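Protokoll der Sitzung der Arbeitsgruppe Greifer und Steuerung

Datum: 17. Dezember 2024
Ort: Besprechungsraum Haldane, Zugang per Videokonferenz
Anwesend: Inna Pylypenko (Leitung), Hòa Thân, Yee-man Tai, Philomena Nutsugah
Entschuldigt: Ánh Bạch
Protokoll: Yee-man Tai

TOP 1 Genehmigung von Tagesordnung und letztem Protokoll

Die Tagesordnung wird ohne Änderung angenommen. Zum Protokoll der vorangegangenen Sitzung bittet Frau Nutsugah um eine Korrektur unter TOP 3: Die dort genannte Reglerfrequenz bezieht sich auf die äußere Positionsregelung, nicht auf die Kraftregelung. Das Protokoll wird mit dieser Änderung genehmigt.

TOP 2 Vergleich der Greifer Okia und Unby in der Simulation

Herr Thân berichtet über den Stand des Vergleichs. Untersucht werden zwei Parallelgreifer, intern als Okia (schmale Finger) und Unby (breite Finger, größerer Hub) geführt. Aufgabe ist in beiden Fällen das Greifen eines schlanken Zylinderteils und dessen Einsetzen in eine Aufnahme. Arm, Tisch und Startstellung bleiben über die Versuchsreihen hinweg unverändert; variiert werden der Greifer, die Lage des Teils und der Reibwert an den Fingerspitzen.

Für jeden Greifer wurden 200 Durchläufe gerechnet. Als erfolgreich gilt ein Durchlauf, wenn das Teil vollständig eingesetzt und der Greifer anschließend kollisionsfrei zurückgezogen ist. Mit Okia wurden 109 Durchläufe erfolgreich abgeschlossen, mit Unby 76. Herr Thân weist darauf hin, dass die Anfahrbahn ursprünglich für Okia ausgelegt und für Unby lediglich in der Höhe angepasst wurde. Ein unmittelbarer Rückschluss auf die Eignung der Greifer sei daher nur eingeschränkt zulässig.

Frau Pylypenko bittet darum, die Fehlschläge künftig nach Ursachen getrennt auszuweisen. Vorgeschlagen werden die Klassen »Teil nicht gefasst«, »Teil beim Anheben verloren«, »Verkanten beim Einsetzen« und »Kollision mit der Umgebung«. Frau Nutsugah regt an, das Verkanten zusätzlich nach Neigungsrichtung zu unterscheiden, da der Regler quer zur Schließrichtung der Finger deutlich weicher eingestellt ist als längs dazu. Der Vorschlag wird aufgenommen.

TOP 3 Kameraansichten für die Auswertung

Besprochen wird, welche Ansichten für die Beurteilung der Durchläufe herangezogen werden sollen. Zur Wahl stehen eine feststehende Ansicht auf Arm und Tisch sowie eine Nahansicht des Greifers. 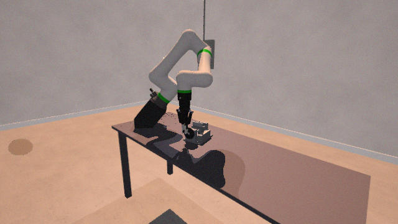
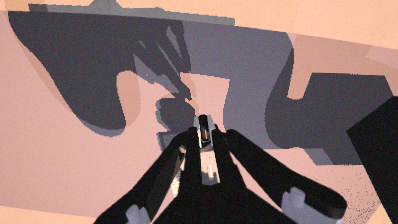

Frau Tai spricht sich dafür aus, beide Ansichten mit gleichem Zeitstempel zu speichern. Bisher werden sie getrennt abgelegt und müssen vor der Auswertung von Hand zugeordnet werden – bei längeren Versuchsreihen führt dies zu erheblichem Aufwand und gelegentlich zu falschen Zuordnungen. Herr Thân sagt zu, die Ausgabe so umzustellen, dass zu jedem Durchlauf ein gemeinsamer Ordner mit beiden Ansichten und den Gelenkwinkeln angelegt wird.

Zur Beleuchtung besteht zunächst keine Einigkeit. Frau Nutsugah hält harte Schlagschatten auf der Tischfläche für problematisch, weil die bildgestützte Lageschätzung Schattenkanten als Objektkanten werten kann. Herr Thân möchte die Schatten beibehalten, da auch am Prüfplatz in Sturkinside mit gerichtetem Licht gearbeitet wird und ein zu gleichmäßig ausgeleuchtetes Modell die spätere Übertragung erschweren würde. Frau Pylypenko schlägt vor, einen Teil der Durchläufe mit diffuser Beleuchtung zu wiederholen und die Abweichung der Lageschätzung in beiden Fällen zu vergleichen. Dem wird zugestimmt.

Ferner wird festgehalten, dass die Nahansicht allein für die Erfolgsbewertung nicht ausreicht. Der untere Teil des gegriffenen Objekts kann durch die Finger verdeckt sein, sodass die Einstecktiefe aus dem Bild nicht zuverlässig abzulesen ist. Für die Bewertung bleibt die aus der Simulation ausgelesene Teilelage maßgeblich.

TOP 4 Steuerung und Kraftregelung

Frau Nutsugah stellt den überarbeiteten Regler vor. Die Nachgiebigkeit beim Einsetzen wird nun erst nach dem ersten Kontakt zugeschaltet. In der bisherigen Fassung war sie während der gesamten Abwärtsbewegung aktiv, was zu einem seitlichen Versatz vor dem Aufsetzen führte. Nach einem kurzen Testlauf mit etwa 90 Einsetzvorgängen liegt der Versatz in allen Fällen innerhalb der vereinbarten Toleranz. Die Daten sind noch nicht vollständig geprüft.

Auf Nachfrage von Frau Pylypenko wird klargestellt, dass die unter TOP 2 genannten Ergebnisse noch mit der alten Reglerfassung erzielt wurden. Eine Wiederholung beider Reihen mit dem neuen Regler wird als erforderlich angesehen. Herr Thân bittet darum, den Reglerstand bis zum Abschluss der Wiederholung einzufrieren. Frau Nutsugah ist einverstanden, behält sich jedoch die Behebung von Fehlern vor, die zum Abbruch eines Durchlaufs führen; solche Eingriffe sind im Änderungsprotokoll zu vermerken.

TOP 5 Übertragung auf den Prüfplatz Sturkinside

Frau Bạch hat vorab schriftlich mitgeteilt, dass der Adapterflansch für Unby noch nicht geliefert ist. Versuche am Prüfplatz können zunächst nur mit Okia erfolgen. Die Arbeitsgruppe beschließt, die Vergleichsreihe am Prüfplatz erst zu beginnen, wenn beide Greifer montiert werden können. Als Zieltermin für den Beginn wird der April vorgesehen.

Frau Tai weist darauf hin, dass die Aufnahme am Prüfplatz vor Beginn neu vermessen werden muss. Die im Modell hinterlegten Maße stammen aus der Konstruktionszeichnung und berücksichtigen die Nacharbeit an der Einführschräge nicht.

Beschlüsse und Aufträge

1. Wiederholung der Reihen Okia und Unby mit eingefrorenem Reglerstand, Fehlschläge nach Ursachen getrennt. Zuständig: Thân.
2. Eigene Anfahrbahn für Unby, Abstimmung vor Beginn der Wiederholung. Zuständig: Thân, Nutsugah.
3. Gemeinsame Ablage beider Kameraansichten je Durchlauf. Zuständig: Thân.
4. Vergleich der Lageschätzung bei gerichteter und diffuser Beleuchtung. Zuständig: Tai.
5. Prüfung der Daten aus dem Testlauf des neuen Reglers. Zuständig: Nutsugah.
6. Klärung des Liefertermins für den Adapterflansch und Vermessung der Aufnahme. Zuständig: Bạch, Tai.

TOP 6 Verschiedenes

Die Rechenzeit auf dem gemeinsamen Server ist künftig vorab im Belegungsplan einzutragen. Der Termin der nächsten Sitzung wird von Frau Pylypenko per Rundschreiben bekannt gegeben.

Für das Protokoll: Yee-man Tai
Gesehen: Inna Pylypenko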